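How to set up a backup recording for a live stream

By Halvard Sjögren – Aug 24, 2025 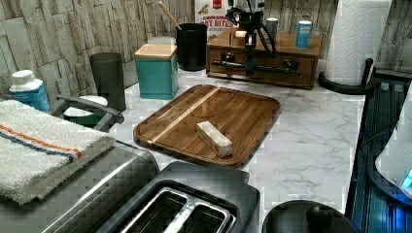 Wooden board on a marble worktop, with the toaster in front.

A stream can fail for reasons you have no control over. The venue's internet drops, the streaming site has a fault, or someone pulls the wrong plug. If you are also recording the programme to a local disk, you still have the whole event and can upload it later.

This guide covers a small setup with one switching computer and up to 4 cameras. I used it for the talks at the Himuvbridge hall and will be using it again in September. The steps are much the same in any switching software, although the menu names will differ.

What you need

A switching computer with a spare drive bay or a fast USB port
A solid state drive used only for recordings
A second recorder that takes HDMI (optional, see step 5)
A short HDMI cable, plus a spare

Step 1: Work out the space

Recordings at 1080p are usually set somewhere between 15 and 50 Mbps. At 20 Mbps you use 9 GB an hour. At 50 Mbps it is 22.5 GB an hour. A 1000 GB drive is plenty for a weekend of talks at either setting, but recording every camera separately will fill it much sooner. Multiply the hourly figure by the number of inputs before you decide.

Step 2: Prepare the drive

Format the drive as NTFS or exFAT. Avoid FAT32, which limits each file to 4 GB. Give it a clear name – mine is called Urnport – and make one folder for each event. Don't record to the system drive.

Step 3: Set the recording format

Open the recording settings and choose a format that survives a crash. MKV and MPEG-TS files can normally be played up to the point where they stopped. A standard MP4 that isn't closed properly may not open at all. If your editor needs MP4, convert the file afterwards.

Set the recording bitrate separately from the stream bitrate. I stream at 3000 kbps, as the upload at the hall is poor, and record at 20 Mbps. If your software uses one encoder for both, the recording will only be as good as the stream.

Step 4: Check the audio

Make sure the recording takes the master mix and not the headphone or monitor bus. Record two minutes with someone talking into each microphone, then play the file back on a different computer. Listen for clicks and check that lips and sound still match at the end of the clip.

Step 5: Add a second recorder

Send the programme output over HDMI to a standalone recorder. It carries on if the streaming software freezes, although it will only record whatever the computer is sending out. Lilach, who runs sound for us, also feeds it from the desk so that there is usable audio even if the picture is lost. Power it from a different socket.

Step 6: Start in the right order

Start the standalone recorder first, then the local recording, then the stream. Stop them in the reverse order. Wait for the file to finish writing before you close the software or unplug the drive.

File names

I use event, room and job number, so the last one was Nordin-main-3244. Add a letter at the end if you have to stop and restart – 3244b, 3244c and so on. Copy everything to a second drive before you leave the venue, and open at least one of the copied files to check that it plays.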